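Unit 4: Floor Surfaces in Early Childhood Settings

Falls account for most minor injuries in rooms used by children under five. Students should be able to describe how surface, room layout and supervision each affect the risk, and should read the Rirnley case before the seminar. 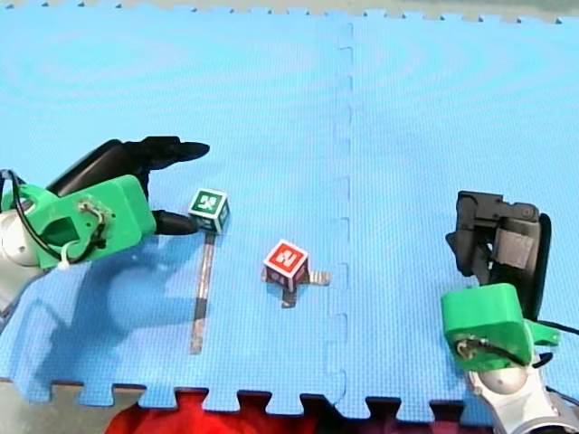

Joints between sections require particular attention. A raised edge — even a slight one — may catch a child's foot, and inspection should be recorded weekly.

Written responses of 500 words are to be submitted to Dr. Hedvika Halás by the end of March.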